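Runard Household Sorting Project
Progress report to the Catacutan Fund, March
Prepared by Shewit Habte

We have now worked through 340 of the 822 small items on the Brokitz Street list, which leaves the bedroom, where small items apparently go to retire. The hallway and kitchen are finished. The drawer under the phone took two visits and has been written up separately, at Tsutomu Iwasaki's request and to his regret.

The orange box on the bedroom table is our "decide later" box. Later has been moved to April. 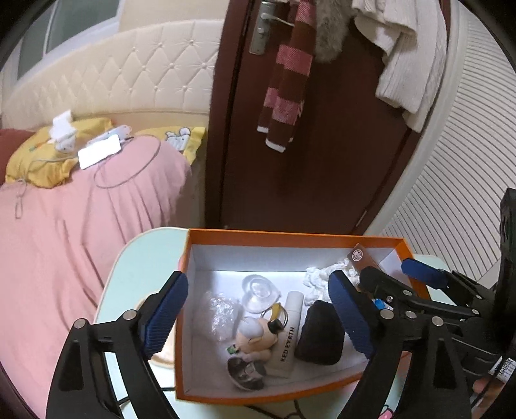 Progress Report No. 8

Contents at present include a white Red Earth tube, a key ring with a charm, a clear suction cup, a small plush figure with white hair and a fair amount of crumpled tissue. The plush figure stays. The suction cup has been put forward for disposal twice and keeps winning its appeal.

Spending is on track - $300 of the storage line remains, and we would like to move it to shelf labels. Fovel has quoted for these and we await your approval.

Next period: the wardrobe.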